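Tai Handheld Collection Kit – Set-up Guide
Section 3. Recording the cup task

Revised 3/30/24
Section owner: Senga Kinnear. Protocol review: Grigore Sima.

3.1 Purpose

The cup task is used to measure how pad width at the moment of contact affects a trained policy. Paper cups deform under light side loads, and the recorded finger width is the only signal of grip effort in the Tai data. Operators must therefore close the fingers in the same manner in every episode.

3.2 Before recording

1. Place the cups and the rack on the table within reach of both grippers.
2. Check the finger pads. Replace any pad that has come away from its bracket.
3. Open and close each gripper through its full travel. The width readout must return to the same value both times.
4. Start a new session in Guketden and enter the operator code.
5. Record the mapping pass before the first episode. Keep the table in view throughout.

Note: Do not move the rack after the mapping pass. If it is moved, end the session and start again from step 4.

3.3 Grasp and lift

1. Approach with the fingers open wider than the cup.
2. Close until both pads touch the wall, then stop. A slight flattening of the paper is acceptable. A crease that stays after release is not.
3. Hold for three seconds.
4. Lift clear of the table and tilt the cup until its mouth faces the wrist camera.

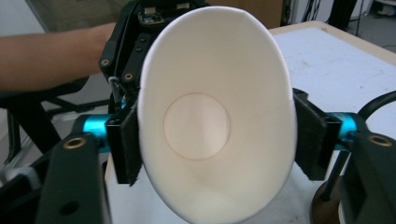

5. Hold the tilt for one second and return the cup to upright.
6. Lower the cup to the table. Open the fingers only after the rim is down.

Caution: Keep fingers and sleeves away from the linkage while the trigger is in use.

3.4 Two-gripper episodes

Either gripper may lead. The second gripper must stay within reach of the cup and may block part of the view – this is allowed and should not be corrected by changing grip.

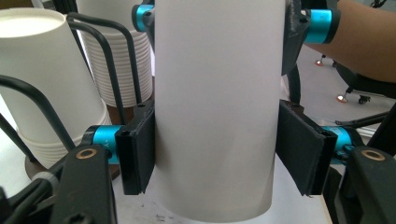 1. Mark the lead gripper in the episode header.
2. Keep the lead pads closed until the second gripper has stopped moving.
3. End the episode with both grippers open.

3.5 Acceptance and reference result

Reject an episode if tracking is lost, if the cup is dropped or if the width trace has gaps. Enter the reason in the session log.

The Ukthorpe reference set holds 522 accepted episodes. A further 193 were rejected, and these are kept for the failure classifier described in Section 5. Policies trained without the hold in 3.3 step 3 tended to lift before the pads had settled, so the hold is required in all new sessions.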